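Half-bowl sinks: who's got one, and does yours earn its spot?
Kitchens & Laundries > Sinks, taps and benchtops

kelpie_kaz
2018-01-30

Finally joined the one-and-a-half bowl club and I'm a bit in love!

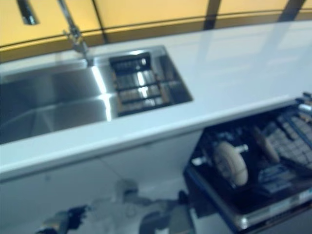 We had a single bowl in the old place for years and I swore I'd never go back to two, because my mum's had a pair of equal bowls and you couldn't fit a roasting dish in either. But a big one with a little one beside it is a whole different animal. The big bowl takes the oven trays, the little one keeps the rack in it and gets all the quick jobs: rinsing a handful of beans, draining the pasta, somewhere to tip the dregs of a cuppa when the main bowl's full of suds. I'm using it ten times a day.

The dishwasher's just along the same run of bench, so it's rinse, turn, load. In the old kitchen it was across the room and there was a permanent trail of drips over the lino.

Two questions for the brains trust. Do you leave your rack in the small bowl full time or lift it out at night? And how do you keep a glossy white benchtop looking decent around the tap? I love the way it bounces the light but it shows every splash.

Kaz (Kazimír Zelenák on the trade forum, if anyone's wondering, same bloke)

bench_presser
Oh that yellow! I've been trying to talk my other half into a yellow wall since we bought and he keeps coming home with greige sample pots. Showing him this tonight.

Rack lives in the sink here. Comes out Sunday-roast style occasions only, when I need both bowls. I give it a scrub with bicarb when it starts to feel slimy underneath.

Marnie_in_Bernov_St
Take it out every night. Please. I left ours in for months and when I lifted it there was a brown tide mark on the steel under each bar. It came off with a paste of bicarb and a lot of elbow grease, but it took me a whole evening and a podcast. Stand it on its end on a tea towel and it dries by morning.

old_stopcock
I'll be the grump. Small bowls are a waste of bench. I fitted kitchens for a long time and the number of people who ended up using the little one to store a manky dishcloth would make you weep. One decent big bowl and a colander that sits across it does the same job and you get your prep space back.

kelpie_kaz
Ha, fair enough, I had that exact argument with myself in the showroom! But with a colander across the bowl you can't get your hands in to wash up at the same time, and with two of us in the kitchen that's the bit I love. One washing, one rinsing veg, no elbows.

Marnie, you've frightened me. Rack's coming out tonight.

Marnie_in_Bernov_St
Good lad.

tinroof
With Kaz on this. We put in a Jotus with the small bowl on the right and I'd fight anyone who tried to take it off me. Make sure the tap swings properly over both, though. Ours came with a short fixed spout that barely reached the little bowl and I swapped it for a tall one inside a fortnight. Best 90 dollars in the whole reno.

bench_presser
Seconding a tall tap. You can get a stockpot under it! But you do get more splash if you run it hard, which might be your benchtop problem, Kaz. Turn it down a bit and see.

old_stopcock
Splash is from water hitting the flat bottom from too high up. Put an aerator on it if it hasn't got one. Three minutes' work, hand tight plus a nip with a cloth round it so you don't chew the chrome.

On the white top: what's it made of? Don't go near it with a scourer or cream cleanser until you know. Gloss scratches and you won't get it back. Warm water, drop of detergent, microfibre, then dry it off. The drying is the part people skip, and with hard water that's where your marks come from.

kelpie_kaz
Now that's the kind of grumpy I can use, cheers. I'll dig out the paperwork for the top before I touch it with anything stronger. And I'll have a look up the spout.

yeo_valley_girl
Slight tangent but for those with the dishwasher near the sink, which side do you load from? I'm left-handed and ours is on the right, and I do this ridiculous pirouette with every plate. We're getting quotes to move it in March and the first one came in at 3,000, so I'd like to know if it's worth it!

tinroof
3,000 to shift a dishwasher? Is that with new cabinets? Get another quote.

old_stopcock
Depends where the waste and power are. If they're running new plumbing and remaking a cupboard it adds up quick. But I'd live with the pirouette. I'm 71 and could use the exercise myself.

yeo_valley_girl
It's with two new cupboard fronts, yes. Will ring round.

bench_presser
Update from the greige wars: he's agreed to one yellow sample pot. ONE. Kaz, what's the colour called?

kelpie_kaz
Woohoo! Tin's in the shed, I'll check the lid in the morning and post it here.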